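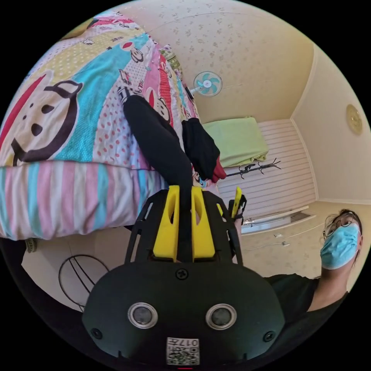

Monkey duvet cover, with the polka dots and pastel stripes

Duvet keeps balling up inside the cover – how do I stop it?

Posted by piltness_parent in Home & Laundry

Ok so this is driving me nuts. We switched from regular blankets to a duvet and cover in January and every single morning the insert is in a lump at the foot of the bed, and the top half is just two layers of thin cotton with nothing in it. Kid wakes up cold, comes to our room, nobody sleeps.

Insert is a Vallard, the mid-weight one, polyester fill. Paid $48 for it at the Quintela outlet so I'd like to keep using it if possible. Cover came from a different store and closes with snaps along the bottom. No ties inside, no loops, nothing. I checked the corners twice.

Tried so far: shaking it out (works for one night), buttoning it tighter (there are no buttons, I mean I closed every snap), and safety pins in the corners. The pins worked ok but one popped open in the wash and I'm not doing that again with a child in the bed.

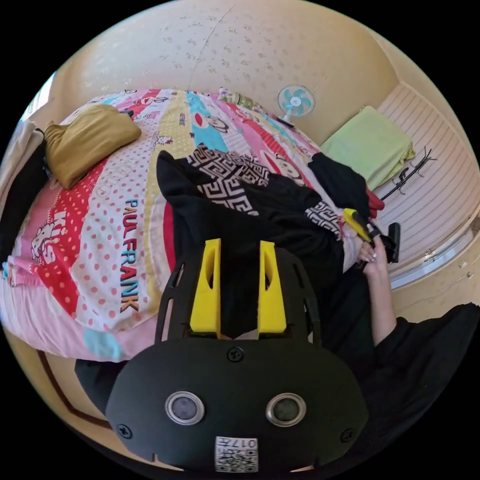 Also tried stuffing it in folded over at the top, which my mother in law swears by. Nope. By morning it had unfolded and slid down same as always, only now with a hard ridge across the middle.

Could it be the size? Label on the insert is half worn off. It seems a bit smaller than the cover, maybe a couple inches each side, but I was told thats normal and it fills out.

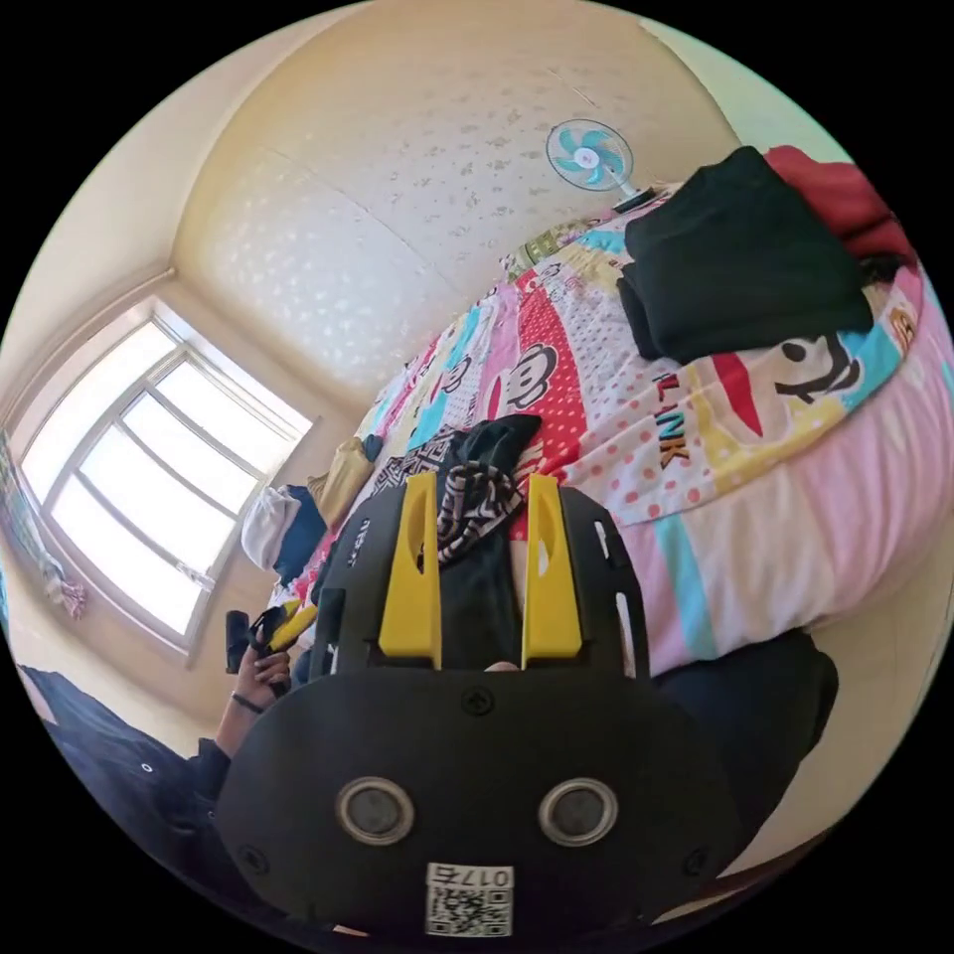
Second thing is drying. The tag says line dry or low heat and our dryer barely has a low. Last time I hung the insert over the shower rod and it took forever and still smelled funny in one corner. There's no room for a drying rack either, it's a small bedroom and the bed takes up most of it. The apartment doesn't have a balcony. So whatever I do to the corners, I'd rather not do something that has to be undone and redone every wash.

I can sew a button on. That's the limit of my sewing. Would buy clips if someone tells me which kind don't break. Thanks

oldlinencloset

Sew ties in. Really not hard, if you can do a button you can do this.

Get a roll of cotton twill tape, the half inch kind. Cut 6 inch pieces. Turn the cover inside out, fold each piece in half, and stitch the fold into the corner seam allowance so you don't see it from the outside. Go back and forth over the same spot a bunch of times. Ugly is fine, it's inside.

Then the insert needs something to tie to. Some have loops at the corners already – feel around under the edge piping, mine were sewn flat and I missed them for a year. If not, stitch a little loop of the same tape on each corner. Catch only the seam. If you go into the filled part the shell tears and you get fluff everywhere.

Bow, not a knot. You want to be able to get it apart on laundry day.

If the cover is long, put ties halfway down the sides also. Corners alone still lets the middle sag.

As for size, lay the insert on top of the cover on the floor and look. A couple inches short all around is too much imo. Should be the same size or even a tiny bit bigger than the cover.

zoll_fan

just get the clips from Zollbridge, the ones with the plastic cap. had mine 5 years. done

gradualdryer

Can't help with clips but on the drying. The funny smell is the middle of that corner not getting dry, the fill clumps when it's wet and the outside feels dry way before the inside does. Take it to a laundromat with the big dryers. Low heat, 40 minutes, stop it, pull the clumps apart with your fingers, then run it again. Couple of clean tennis balls in there if you have them. Check the corners last by squeezing hard, if it feels cool it's still damp.

And you don't need to wash the insert every time you wash the cover!! Cover every week or two, insert a couple times a year unless there's an accident. So tying and untying isn't as bad as it sounds, well you still have to untie for the cover. But it goes quick.

Poly fill doesn't mind a machine dryer as long as it's not hot. Down is a differnt story.

piltness_parent

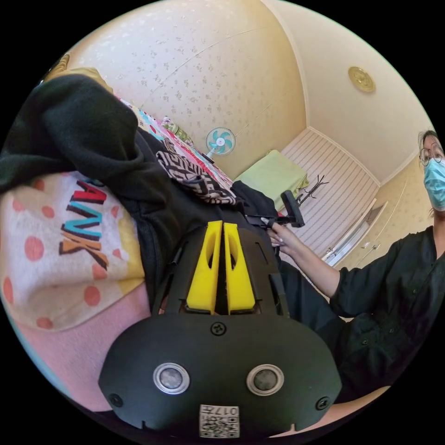

Dark gray work shirt, glasses and mask

Thanks all. Measured on the floor like oldlinencloset said and yep, the insert is too narrow, not by a ton but enough. No loops under the piping, I looked. Going to do the twill tape, corners and halfway down the sides. If my stitching gives out I'll go find the Zollbridge clips.

gradualdryer – laundromat on the Quintela side of town has the big machines, will go some evening after work. Is high ok for the last few minutes or stay on low the whole way?

gradualdryer

Low the whole way. High can melt the fill into little hard bits and those don't come out.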